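Home | Opinion | Local | Letters | Events | About | Contact

Let the robots be boring

15 Jan 2019

Went to the Stadivent open day over in Ernotdale. Two hours, free parking, coffee that had been sitting a while. Eight of us in the first group, more behind. I have opinions. Here they are, fast, before I have to go pick up my kid.

First thing. The lobby had a video. Of course it did. Music, slow motion, a robot arm handing somebody a glass of water like it was a wedding proposal. Big words on the screen about the future of the home. I almost turned around. I've sat through this video before, with other companies, and it always ends the same way, with a price nobody will say out loud and a demo that is "coming next quarter."

Then they walked us back to the actual work and it was so much duller. And so much better.

The part I came for is the gripper program, the one they call Titgate. What they do, as it was explained to us, is have people do plain household jobs with hand-held grippers, same fingers a robot would have, camera on top, over and over. Pick up the box. Put down the box. Fruit in, fruit out. The recordings go into teaching the machine. That's it, that's the product right now. People moving oranges.

Haris Shaikh ran our half of the tour. Runs the sessions too. No slides, thank goodness. He told us one person might do the same small job 800 times before they change anything, and then what they change is the tablecloth. A man next to me laughed. Shaikh didn't. He said the tablecloth matters more than most of what people ask him about.

I believe him. My own kitchen table has never once looked like a lab bench. It has a cloth that bunches up, and mail, and a bowl of fruit where half the fruit is past it.

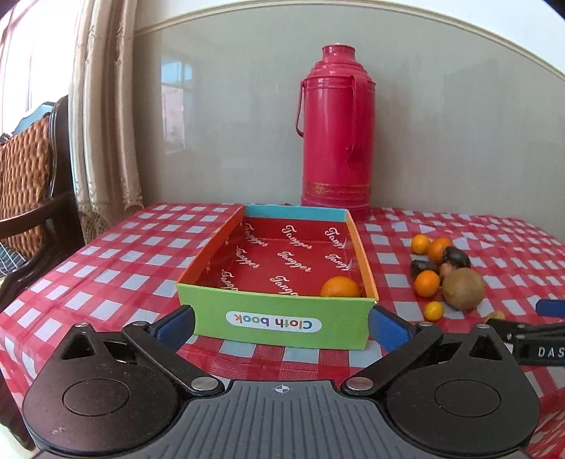
So when somebody in the group asked why not just do this on a nice clean steel table with nice clean blocks, I wanted to answer for him. Because who lives there? Every home robot I have seen fail in public failed on something stupid. A rug edge. A shiny jar. A bag with a floppy handle. The engineers had a perfect room and then the thing met a real one.

Here is my actual point and I'll try to stick to it. We keep judging these outfits by the show. The show is the least useful thing they make. If a town is going to invite a company like this in, and Ernotdale did, with a lease on the old Usmani building that I still think was too cheap, then we should be asking to see the dull part. How many jobs get tried. What gets dropped. Who's doing the work and what are they paid.

I asked that last one. Shaikh said hourly, breaks every hour, no quota. Good. He would not give me the number. Not good. He was polite about it, said it wasn't his to give out, fine, but somebody's should it be. You can't hold an open day and keep that door closed. These are people whose wrists and patience are going straight into the machine. If it ever sells, they were the teachers. Pay them like it and print the rate on the flyer.

I got to try the grippers, by the way. Six tries. Harder than it looks, your hands want to twist and the thing doesn't twist like a hand does. I dropped an orange on the floor and it rolled under a cabinet. A teenager in our group was better at it in about a minute, which I resent. But I came away with more respect for the job than any video has ever given me for the machine.

Stuff I did not like. The waiver at the door was two pages and they wanted it signed in a hurry. The word "family" got used a lot by someone from the front office. And there was a big claim on the lobby wall about robots in homes soon, no date on it, no definition of soon. Take it down. Shaikh's room makes a better case with no claim at all.

My neighbor thinks I'm being soft on them and that the jobs go away in the end anyway. Maybe. I don't know and niether does he. What I do know is the last open day, back in December, was all lobby and no back room, and people left angry or bored. This time they at least let us see the work. Keep doing that, longer, with the pay rate posted, and skip the water glass.

I'd go again. Bring your own coffee.

We use cookies to remember your settings and count visits. By staying on this site you agree to our cookie policy. Accept | Manage settings

Related
The Usmani building lease: what the town gave up
Letters: 886 signatures and still no crosswalk
Who reads the waiver? A short complaint
Opinion: Self-checkout made me a worse person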